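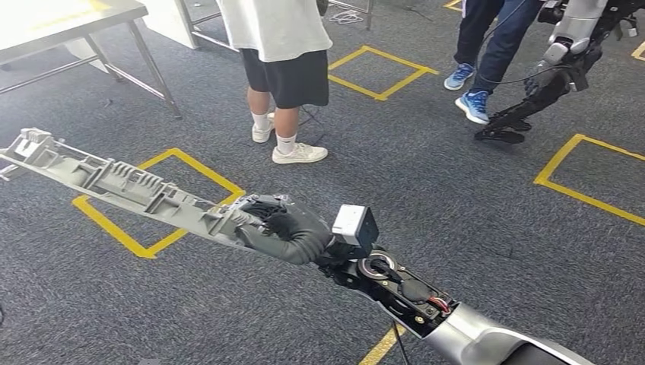
Why Does Carpet Zap You?

You know the zap. You shuffle across the carpet in your socks, reach for the door handle and SNAP. Tiny shock. Sometimes you can even see it if the lights are off.

So what is it? Static electricity. Let's go.

Start really small

Everything is made of atoms. You, your socks, the dog, the carpet. Way too small to see. Inside every atom are even smaller bits, and some of them are called electrons. Electrons carry a negative charge. Other bits, called protons, carry a positive charge. Most of the time there's the same amount of each, so they balance out and nothing happens. Boring.

But electrons can move. Rub two things together and some electrons hop from one to the other. Now one thing has too many (negative) and the other doesn't have enough (positive). Out of balance.

That's static. "Static" means staying still, and the charge just sits there waiting for a way out.

Back to the zap

Socks rub on carpet. Electrons hop. Your whole body ends up with extra charge, and you don't feel a thing. Then you reach for something metal. Metal lets electrons move through it super easily, so they jump across the gap between your finger and the handle all at once. The jump is the spark. The snap is the sound of the air getting hot very, very fast.

Does it hurt? A bit. Is it dangerous? A little zap off a door handle, no. It's over in a blink.

NOT the same as the power point on the wall. Never ever poke things into those. That electricity keeps on coming.

Why is it worse some days?

Dry air. When the air is damp, tiny bits of water help the charge leak away before it builds up. When it's dry the charge stays on you. In cold places the worst time is winter with the heater going. Up in Hiltholm they get it all through January, hats sticking to hair, jumpers crackling, the lot. Down at Wostport, right on the sea, the air is damp and you hardly get zapped at all.

Shoes matter too. Rubber soles don't let charge through, so it can't sneak out through your feet. Wool socks on nylon carpet, that's a great combo if you want a big zap. Bare feet, not so much.

Try it: the bending water trick

You need a plastic comb, a tap, and dry hair. (Really dry. Wet hair won't work, dont bother.)

Turn the tap on so you get a thin stream. Thin as you can without it dripping.
Comb your hair 5 times, fast.
Hold the comb close to the water. Don't let it touch!

The water bends towards the comb. Weird, hey? The comb picked up electrons from your hair and now it's pulling on the water. If it doesn't work, comb some more or wait for a drier day. If the comb gets wet, dry it off and start again.

Try it: jumping paper

Rip up some tissue paper, little bits, smaller than your pinky nail. Blow up a balloon and rub it on a woolly jumper. Hold it over the paper. Up they go. Some will stick to the balloon and some might jump off again, becuase they pick up charge from the balloon and then get pushed away. Same charges push apart, opposite charges pull together. Same reason your hair stands up after the trampoline. All the hairs have the same charge and they want to get away from each other.

The biggest zap of all

Lightning! Inside a storm cloud, bits of ice bump and rub together. Charge builds up, loads of it, and then it jumps. Cloud to cloud or cloud to ground. Thunder is just the snap, only huge. When you hear it, get inside.

How to get zapped less

Touch something wooden first, charge leaks out slower.
Hold a key and touch the metal with that. Spark goes to the key and your finger doesn't feel it as much.
Cotton socks.
Pick your feet up!

Words to know

Atom: the tiny stuff everything is made from
Electron: tiny bit with a negative charge
Charge: what you get when the balance is off
Conductor: lets electrons through easily, like metal
Insulator: doesn't, like rubber or plastic

Next time: why do magnets stick to the fridge and not to the couch?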